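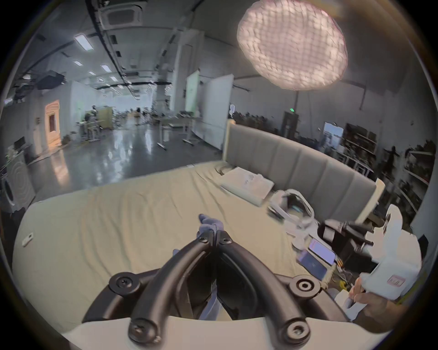 **Equipment planner, hand-held grippers (part-time, fixed term)**

Dalutow needs someone who likes spreadsheets more than robots. We already have plenty of people who like robots, and between them they have never once agreed on what a spare finger costs.

You would take over the buying plan for our household manipulation work: hand-held grippers, the arms that come later, and the dull things that hold everything up, such as screws, chargers and gloves in sizes people take.

The job is 20 hours a week for 30 weeks, on the open-plan floor. Your desk will be within sight of a bed. You may not nap on it.

## What you'd be doing

- Turning wish lists into a budget. The current one has 2,898 lines, a fair few of which say "misc".
- Comparing quotes from Adeo and Gautier for the next batch of grippers. One is cheaper, the other answers the phone.
- Deciding, with the operators, what we repair and what we replace. Anything over 900 pounds needs a second signature and a short note that doesn't use the word "exciting".
- Keeping the Tunder stock list honest. Tunder is our parts database — it has opinions about dates, and you'll get used to them.
- Spending an hour or two each week using a gripper yourself, so that you know what you're paying for.

## What we'd like

You have bought equipment for a lab, workshop, theatre or school and can show us a plan that survived most of a year. You can read a technical drawing well enough to spot the wrong thread. You can tell an engineer "next quarter" and stay friends.

Robotics experience is welcome but we won't ask for it. A driving licence helps on collection days.

## How to apply

Send a CV and one page on the worst purchase you ever approved to Kálmán Kocsis, who runs the operations side and has a long list of his own. Interviews are in October, in person, and include a small budgeting task with a calculator provided. Travel is paid if you keep the receipt.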